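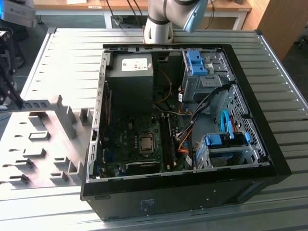 Fig. 1. Tower on its side on the slotted bench, side panel off, CPU exposed in the socket.

Sunday, February 7, 2021

Bench notes, desktop refurbishment, Ekeck workshop. Continues from the intake sheet.

Unit: black desktop tower, one of the batch from Wedberg. Intake complaint: shuts itself off under load, restarts if left alone for a while, no error left in the event log beyond the unexpected shutdown. Owner's note says it got worse over the winter. No spills or drops reported.

Condition on opening. Case laid flat, motherboard facing up. Layout is ordinary: supply in one corner, drive cage with the blue tool-less latches in the other, SATA runs in orange and blue, chipset under its own black finned heatsink. The main cable bundle comes out from under the drive cage and lies diagonally towards the board. I don't like that routing. It leaves slack where a fan could catch it, and I would rather have it tied back against the side of the case before the unit goes out again.

CPU cooler came away cleanly with a slight twist after a few minutes of running to soften the paste. Old compound was hard at the edges and thin in the middle, with a bare crescent on one side where contact must have been poor. Cleaned with isopropyl and lint-free wipes, two passes on the heat spreader, one on the cooler base. Checked around the socket for stray paste before going further. None found on the capacitors.

Cooler base checked against a steel rule held to the light. Slight convex shape, within what I have seen on others of this type. Left alone. Fins were matted on the intake side. Brushed out dry, then blown through outdoors.

Fan: spins freely, small amount of axial play. Ran it on the bench supply for 3 minutes at full voltage, no scraping. Keeping it for now. If the unit comes back, change the fan first.

Memory: module left seated. I had intended to pull it and clean the contacts, but there is no memory fault reported and the retest is easier to read with one thing changed at a time. Same reasoning for the power supply. It is the other obvious suspect for a shutdown under load, but poor contact at the CPU explains everything on the intake sheet, so the supply stays in until the retest says otherwise.

Supply rating is given as 300 W on the intake sheet. With no separate graphics card in the build, that is enough.

Paste: Trorkico grey, from the open syringe. Small blob in the centre, cooler pressed straight down, screws taken up crosswise a half turn at a time. Lifted once to look at the spread, wiped off, applied again. Spread was even to the edges on the first try, so the second application used the same amount.

Retest procedure, as on the wall sheet:

- Idle 16 minutes from cold, panel off, log CPU temperature.
- Full load on all cores until the temperature is flat, then hold.
- Panel back on, repeat the load run.
- Note fan speed at each stage and any change in pitch.

Results, panel off: idle settled quickly and stayed put. Load run went to a flat line well under the throttle point and held there. No shutdown.

Results, panel on: a few degrees higher under load, still flat. No shutdown. Fan speed rose and stayed steady. One short rattle when the fan changed speed, traced to a loose screw on the rear panel, tightened.

So the contact problem is the likely cause, though the fault was intermittent and a single afternoon is a short trial. Leaving it on a slow loop overnight with logging every 400 seconds. If it drops out, the next step is to swap in the Kubiak supply from the shelf and rerun with the CPU side untouched.

Drive: SMART data read before and after. No reallocated sectors, hours high but nothing alarming. Both SATA plugs reseated. The orange cable has no locking clip and can be pulled off with very little force. Works as it is, but we have clipped ones in the drawer and I will change it when the case is next open.

Bench: the slots in the worktable collect screws. Lost one of the cooler screws into a channel for longer than I care to write down and got it out with the magnetic pick-up. Use the tray. Sebastian Gavrilă has suggested a rubber mat over the working area, which would also spare the painted side of the cases. Agreed, cut one from the roll – there should be enough left over from the packing bench.

Open items for this unit:

- read overnight log
- tie back main cable bundle
- replace orange SATA cable
- clean and refit front bezel, clips are stiff
- update the intake sheet with paste type and date

Rest of the Wedberg batch is the same model and presumably the same age. Suggest we check the paste on all of them as routine, before any load testing, and put the results in one table. Sebastian wants them off the racks by the end of March. Feasible if the supplies are sound.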